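25/03/2022

The secretary of the Clondden model club has been building aircraft kits for 33 years, and she still keeps the first one on a shelf in the hall. It was a Bellamy glider, bought with paper route money.

"I glued the wings on crooked," she said. "It never flew straight, and I never fixed it."

The club meets in a rented hall on the Sesel road and has 42 paying members. Most build planes and helicopters, though a few of the older ones have moved over to ships. Dues went up last year to cover the heating, and she expects them to stay where they are through the summer.

Asked what has changed most, she talked about paint. When she started, the shop in Clidorcombe stocked a single rack of enamels, and everybody's military models came out the same green. Now members order acrylics by mail and argue over shades.

"You can spend a whole evening on olive drab - and we have," she said. "I tell new people to pick one, put on two thin coats and leave it alone overnight."

She is less patient with rotor blades. Kit makers mold them too thick, she said, and sanding them down takes longer than building the body. 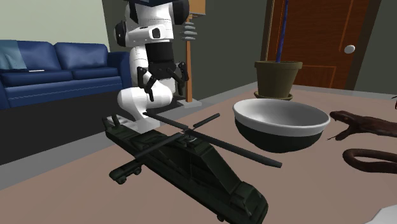 Another member, who had been listening from the next table, disagreed about the blades and said beginners should leave them as they come, as thin ones snap the first time a model is moved.

The secretary let that go. Her own next job is the club's May show, which drew 300 visitors the last time it was held. Tables can be booked until the end of April, and she would like to see more helicopters entered.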